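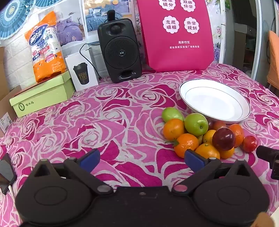 Clenatby midfielder Mwangi Temba will miss the next two league matches after the disciplinary panel upheld his suspension for comments made to the fourth official in the away fixture at Nomitz.

The panel issued its ruling on 7 Oct 2014. It also confirmed a fine of 2,000, payable by the club within the standard period. Clenatby had filed an appeal on the grounds that the referee's report was submitted past the deadline. The panel accepted that the report was late but found that the delay did not affect its content.

Head coach Songül Kırmızıgül told reporters before training that the club would not take the case further.

"We made our argument and the decision is final. Mwangi trains with the group as normal and is available again after the Altel match," Kırmızıgül said.

Temba has played 179 matches for Clenatby in all competitions and signed a contract extension in June. He was booked in the second half at Nomitz for a late tackle and sent off after the final whistle. Under league rules, a dismissal after full time carries the same minimum penalty as one during play.

Clenatby host Ağca in their next fixture and then travel to Altel. Kırmızıgül did not name a replacement in central midfield. The away allocation for the Altel match is 2,000 tickets, on sale to season ticket holders first.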